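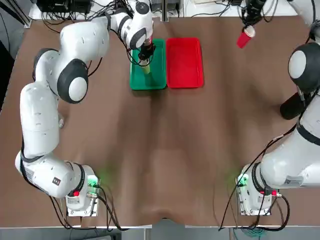
Study maps where edits to local encyclopedia pages come from

1 Apr 2023

Most of what the online encyclopedia Padau says about small towns is written by people who have never edited a page from inside the country they are describing, according to a new study of the site's geographic articles.

The study, by Lech Wróbel and Adebayo Ugwu, looked at 3363 articles about towns, rivers, districts and landmarks. For 2995 of them the authors were able to work out the likely country of at least half the edits. The rest were left out of the main results, mostly older pages where the editing record was too thin to use.

Padau lets anyone write or change an article, with or without an account. Editors who sign up can list a home country on their profile, and many do. Wróbel and Ugwu used those profiles, along with the time of day of each edit and the language settings editors had chosen, to estimate where the work was being done. They did not try to identify individual editors, and the data they have released is grouped by country only.

The articles covered places in 23 countries. In the countries with the most internet users, local editors wrote most of the text about their own towns. Elsewhere the share dropped quickly. In several countries, nearly all of the lasting text on a typical town page came from abroad, even when people living there had made a fair number of edits. 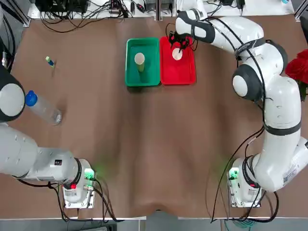
The authors say the difference between edits and lasting text matters. A local editor might add a paragraph on a market or a bus route, only for it to be cut within days for lack of a published source. Corrections to spelling and layout, which come more often from editors elsewhere, tend to stay.

"If you count edits, things look reasonably balanced," Wróbel said. "If you count the words that are still there a year later, they don't."

One case in the study is the article on Jilow, a river town whose page has been rewritten several times. The longest section deals with a railroad survey that ended before any track was laid. The town's two secondary schools and its weekly market get one sentence between them. Ugwu said a former resident had tried to add more about the market on four occasions, using a local newspaper that is not available online, and that each addition was taken out.

The study also looked at how quickly articles are updated. When a district boundary or a place name changed, pages in the best-covered countries were usually corrected within a week. In the least-covered group the wait was often several months, and a few pages still had the old name when the authors last checked in September.

Maps made from the data show the pattern in two ways. The first shades each country by the share of text written locally. The second resizes each country by the total number of words written about its places, which makes some large countries shrink to thin strips. Ugwu said they had first planned to publish only the second map, but early readers found it hard to recognize the countries - and some thought it was showing population.
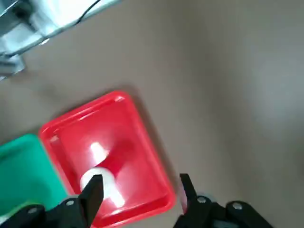
The hosting for the maps was provided by Seltel, which also supplied the computer time needed to process the edit histories. The company had no part in choosing the articles, the authors said.

There are limits to the method. Profile information can be out of date, and people who move abroad often keep writing about the place they grew up in. The study counts those editors by where they appear to be now. To see how much this affected the results, the authors sent a short survey to 1000 account holders. About a third replied, and the answers matched the estimated country in most cases. The match was weakest for editors who write in more than one language.

Wróbel and Ugwu suggest that Padau accept scanned pages from local newspapers as sources, and that removed text be kept on a separate tab for a set period so other editors can look for backing. Padau has not said whether it will take up either idea.

A second study, using articles about people instead of places, is being prepared with the Nwachukwu archive. The data and both maps from the first are free to download.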